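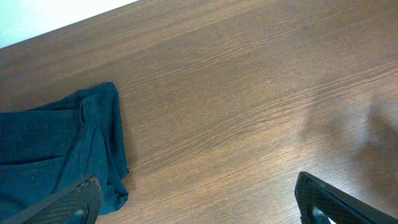
Fig. 5. Wrist view with the fingers open and the folded garment at the left.

Section 5: Garment folding task
Gumbridge Robotics Club – arm handbook, revised February 3, 2018

Read Section 4 (power and emergency stop) first. Two members must be present, one at the stop button.

Setting up

1. Clear the table of tools, cups and phones.
2. Start Gumine on the club laptop and open the wrist view.
3. Open the fingers fully. Both tips should show at the bottom of the view.
4. Lay the garment on the wood, folded, with the waistband straight.
5. Type the garment's name into the log. Sorin Ursu keeps the list of names – please don't make up new ones.

Note: Belts, keys and coins come out before the garment goes on the table.

Recording a run

6. Press Record and wait for the tone.
7. Bring the arm down slowly until the fingers are just above the cloth. If the view smears while the arm is moving, slow down. 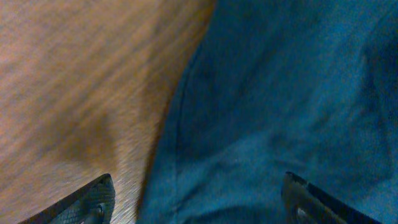 8. Line up the gap between the fingers with the edge of the cloth. Check which finger is over the cloth and which is over the wood before going lower.
9. Close the fingers, lift, and make the fold.
10. Press Stop. Mark the run as good, poor or void.

Caution: Do not press the fingers into the table. The grip pads tear, and spares have to be ordered from Jernano.

A session may hold up to 23 runs. After that, save and let the motors rest. Report faults to Adoración Lorente or Florin Toma, with the run number.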